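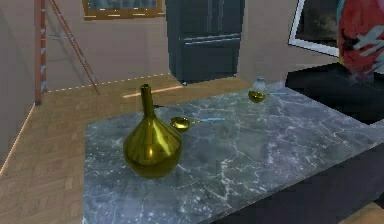

The Robot Aced the Simulated Kitchen. Then It Met a Real One.

Aug 31, 2025

The number Citar likes to repeat is 1037. That is how many practice runs its kitchen arm completed in simulation before the company let it near a real counter, and by the company's count it finished all but 26 of them without dropping or hitting anything.

The arm's first week in a test apartment in January went differently. It was told to pick up a measuring scoop and put it in a drawer. It closed its fingers a little above the handle, got nothing, and carried the nothing to the drawer. Its log recorded a success. On a later attempt it swept sideways into a glass jar and kept pushing until a technician hit the stop button.

Citar calls this a "calibration event." The incident report, which the company shared after two months of asking, reads more like a design problem. The arm decided whether it was holding something by checking how far its fingers had closed, and the threshold had been set in software, where a thin handle is always exactly as thick as the file says it is.

Shiny things made matters worse. A rendered kitchen can have polished marble, a metallic vase and gold scoops with pale blue handles, and the computer still knows where every one of them sits. A depth camera in an apartment has no such help. Reflections on stone throw it off, and clear glass can vanish from its readings altogether. Of 461 real attempts reviewed in the report, 214 began with the camera placing the target in the wrong spot, by up to two inches.

Trodus, which supplies the simulation software, says its scenes were never sold as proof of safety. Fair enough. But its sales deck talks about "deployment confidence," and buyers can be forgiven for thinking that means something.

The part that should worry people is the jar. The arm has a force limit meant to stop it when it meets resistance. The limit had been raised during simulated training to cut down on false stops, and the higher setting was copied over to the hardware. The report does not say who approved that.

Citar has since lowered the limit and added a second check on the grip. Ustex, a testing lab hired to look at the fix, is still working through it. Alcaraz, the apartment developer that planned to offer the arm in new units, says its schedule has not changed.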